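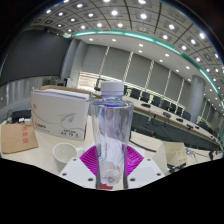 The town of Stornon had one ferry, and on Wednesday it left without the mayor. He had been telling the dock about punctuality. His speech ran to 124 lines, and the boat pulled out at line 69, on schedule, with his lunch aboard.

By evening Cosow, across the water, had eaten the lunch and sent back a note calling the ham dry. Stornon took this as an act of war. The council met at once and stayed for over five hours, mostly on the ham.

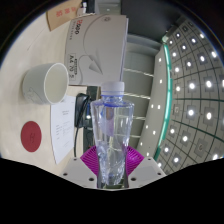 Did the two towns ever fight?

They settled for rude postcards, which Cosow won on spelling.

In May the mayor tried again. He reached the dock two hours early, sat down on a crate marked Figueroa, and fell asleep. The crate was bound for Skoltitport. So, by suppertime, was he. Stornon sent him a ham.
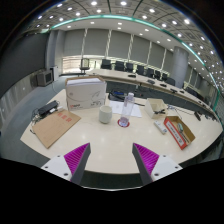 *The long table, before the vote on mustard.*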